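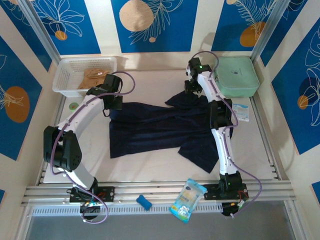
Bench Cell Practice: Two-Arm Cloth Handling

5 min read

Gallery page for Cullard Bench Cell Rules, issue 3, April 2023. Compiled by Senga Forsyth, Brastine site.

The rules apply to tabletop cells with two light arms on a shared front rail, used for folding, sorting and packing soft goods. They do not replace the risk assessment for a cell. Where the two differ, the stricter one applies until the difference has been settled in writing. Operators at Brastine and Grilham work to the same issue. The Lorente cells have fixed fencing and are covered by a separate document.

Picture notes

Two-arm cell with a dark navy garment on the table. Both arms are mounted at the front, and both grippers are toward the back of the work surface. Clauses 2 to 6 refer.

Cables: the purple cable on each arm is carried in a wide loop near the gripper and comes back down along the arm. See clause 3 for loop clearance.

Front rails: a blue sponge sits between the arm bases and a snack bag lies partly over the front edge. Both positions are inside the keep-clear strip defined in clause 5.

Containers: mesh basket in the back left corner, lidded mint-green container in the back right. Corner placement follows clause 4.

1. Before power

Check that each base clamp is tight by hand. A base that moves under hand pressure is to be tagged out and reported, even if the arm still passes its homing routine.

Look along the rails for tools, offcuts and loose fasteners. Remove them before the supply is switched on.

Confirm that the emergency stop can be reached from the normal operator position without leaning across the table. If the stop has been relocated, repeat the stop test and sign the cell sheet.

2. Shared space

Each arm has a home side. The center of the table is shared and only one arm may enter it at speed. When both arms must work on the same garment, the cell runs in reduced speed mode for the whole task, including the return to home.

Grippers are not to be parked above a container. The park position is set back from the rim so that a dropped item falls on the table.

An operator who needs to straighten cloth by hand first puts the cell in hold and waits for both arms to settle. Reaching under a raised link is not permitted in hold. Use stop.

3. Cables and boards

Loops at the wrist must be long enough for full rotation and short enough that they cannot reach the other arm's gripper. Check this at the outer limits of travel with the arms moved slowly. A loop that looks right at home may be too long at the opposite corner.

Cable that hangs below the rails is to be tied back before anyone works at the front of the cell - a knee or a stool is enough to pull a connector.

Control boards mounted near a base should be covered where the design allows it. Do not rest anything wet on or above the rails near an open board. Cleaning cloths and sponges are kept off the cell while it has power.

Replace any cable whose jacket is cut, flattened or sticky. Tape is not a repair. Cables are also replaced at 1,145 hours of run time whatever their condition, and the meter reading goes on the cell sheet.

4. Work surface and containers

Containers go in the back corners and are not moved during a run. If a task needs a container elsewhere, teach the new position and run it once at reduced speed before normal use.

Only the items named on the task sheet belong on the table. Small packets and stickers are easily picked up with fabric, and a light item under a garment changes the grip height. Position markers are allowed if the task sheet lists them.

Garments are placed flat enough for both grippers to reach an edge. Full smoothing is not required unless the sheet calls for it. Folds and creases are part of the normal input and should not be corrected between cycles.

5. Keep-clear strip

The strip covers the full width of the front rails, plus the perforated vent strip below where one is fitted. Nothing is stored there at any time. Food and food packaging are not brought to the cell.

Vent slots are checked for lint at the start of each shift. Use a vacuum with a brush head. Compressed air is not used, as it drives fiber into the rail slots and joint housings.

6. Panels and background

Printed side and back panels are allowed. They must be fixed along the posts and may not be used as guarding. Replacement panels should match the pattern recorded for the cell, or the camera check is repeated before the cell goes back into use.

7. Status lights

A lit indicator on a gripper is not proof that the arm is safe to approach. Read the cell state at the operator panel. Color meanings differ between the gripper types in use, and the table of meanings is posted with each cell sheet.

8. After a stop

Record the position of both arms before moving either one. Release held cloth by opening the gripper from the panel; do not pull it free. Restart needs one person at the panel and a clear table, and the first cycle runs at reduced speed.

Changes from issue 2

Clause 5 now includes the vent strip. The cable interval in clause 3 is new. Clause 6 was moved from the appendix with no change in wording.

Comments on issue 3 go to Senga Forsyth before the end of May. Quote the clause number and the cell number - comments on cell 22 should also give the panel pattern, as that cell is due for new side walls.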